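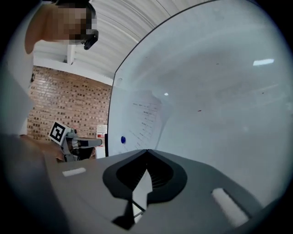

Viera Kuruc wrote to ask whether the Firgate is any better than the board she sent back, which went grey in a month. Fair question. The seller's page says "wipes like new". We don't repeat that line. Ask any teacher what a whiteboard looks like by June.

Firgate whiteboard on stand – $465
Item 51. Dark metal stand, tray rail along the bottom. Takes magnets. Delivery to Erkstead $10 extra.

What we'd tell a friend: dry marker left on for a few days needs spray, whatever the label claims. Glossy boards also throw back the ceiling lights, so try the angle before you pick a spot.

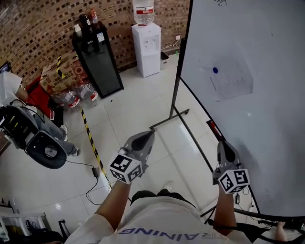

The tray is handy for a marker or two – don't expect it to hold a full set and a brush. Magnets will keep a sheet of paper up. A thick calendar is asking too much. Legs take up floor space, so measure first.

The Bravo model is $600 and claims a "lifetime surface". Whose lifetime isn't stated.

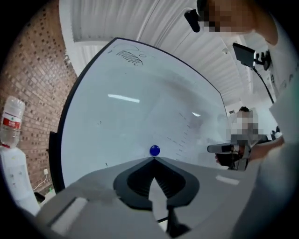
Sombat Ongart disagrees and says the Bravo is worth the extra if you write on it every day and clean it properly. Maybe so. We'd still keep the receipt.

Pick up at Coscombe. Returns unmarked only.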